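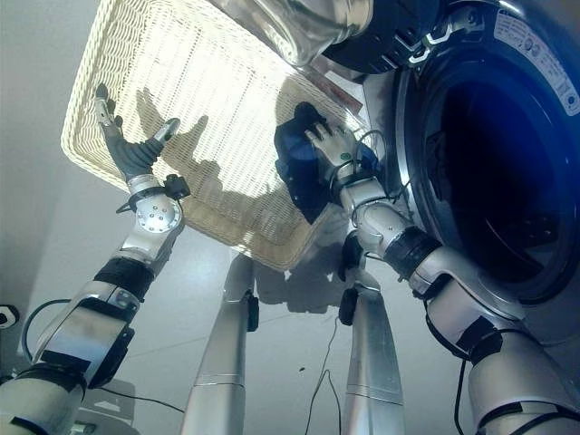
How baskets are made

People were making baskets before they were making clay pots. A basket needs no oven, no metal and no glue. All it needs is something long and bendy, and a person who knows how to cross one piece over another.

What is weaving?

Weaving means passing one strand over and under other strands so that they hold each other in place. Cloth is woven, and so are many baskets. The difference is that the strands in a basket are stiff enough to stand up by themselves.

Basket makers have names for the two sets of strands. The ones that stay still are called stakes. They are a bit like the bones of the basket. The ones that travel in and out are called weavers. The word "weaver" can mean the strand or the person, which is confusing at first.

What does wicker mean?

Many people think wicker is a plant. There is no wicker plant. Wicker is a way of weaving, using stiff stakes and bendy weavers. A wicker basket might be made of willow, rattan, reed or even twisted paper.

Willow is a tree that likes wet ground. Growers cut it back close to the base in winter, and in spring it sends up long straight shoots called rods. The rods can be used with the bark on, which gives brown, green or purplish baskets. If the bark is peeled off, the rod is a pale creamy colour.

Rattan is a climbing palm from the forests of Asia and a few other warm places. It climbs over other trees using hooks and spines. Some kinds grow to more than 100 metres long, longer than a soccer field. The outside skin is shiny and is cut into flat strips called cane. The middle part is cut into round lengths.

Why the strands are soaked

Dry willow snaps if you bend it sharply. Soaking lets water get into the rod and makes it flexible again. Thin rods need less time than thick ones, and rods with bark on can take several days. When the basket dries, the strands stiffen and stay in the shape they were bent to.

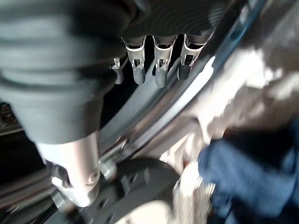

Strands also shrink a little as they dry. If a maker leaves them in the water for too long, they swell up, and later there are gaps in the basket. Good makers push each row down firmly against the one before it.

From the bottom up

Most baskets are started at the base. For a round base, short thick sticks are crossed in the middle and spread out like the spokes of a wheel. For a rectangular base, the sticks are often lined up side by side and held in a block while the maker weaves across them.

Next, the stakes are pushed in beside the base sticks and bent upwards. They are tied together at the top for a while to keep them out of the way. Then the sides are woven, row after row.

The last job is the rim, also called the border. The ends of the stakes are bent down and tucked behind each other, so the weaving can't slip off the top. A thick rim makes a basket stronger and more comfortable to pick up.

Open or close weaving?

Some baskets have small gaps all over. The gaps let air through, which is useful for onions, potatoes and damp towels. Fishing traps have gaps too, so that water can pass through while the fish stay inside.

Other baskets are woven so tightly that they can carry seeds or flour. In some parts of the world people have made baskets tight enough to hold water, sometimes with a coating of pitch or resin.

Try it yourself

You can weave a small mat with paper. You will need two sheets in different colours, scissors and a glue stick.

Fold the first sheet in half. Cut slits from the fold towards the open edge, and stop before you reach the end. Unfold it.

Cut the second sheet into strips. Pass the first strip over, under, over, under until you reach the other side.

Start the second strip the opposite way: under, over, under, over. Push it up close to the first.

Keep swapping until the sheet is full, then glue down the ends.

Words to know

Stake: a strand that stays still while others are woven around it
Weaver: a strand that goes in and out, or a person who weaves
Rod: a long, thin willow shoot
Border: the finished edge at the top of a basket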